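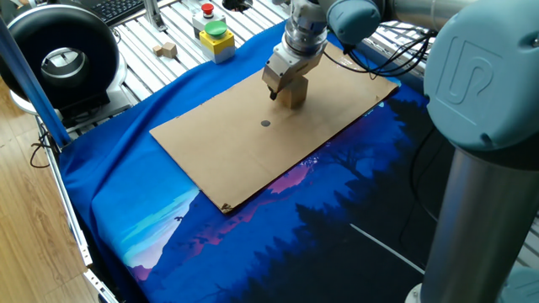 Cube and cardboard target, the emergency stop kept on the bench.

Wanted - 4 people for 2 sessions at Solley, Mallville, in April. We're writing house rules for working next to robot arms and need fresh eyes. No experience needed. Read the draft, try it at the bench, tell us whats unclear.

Start 9 am sharp. Hair tied back, no loose sleeves. Hands off the cardboard while the arm is live - no exceptions.
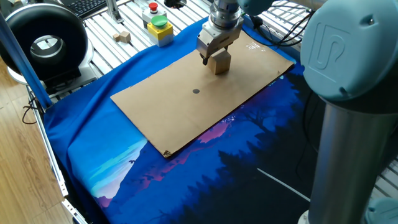
Gripper holding a block over the sheet.

Lunch and travel paid. Names to Ozan Ertürk at the front desk, soon as you can pleae.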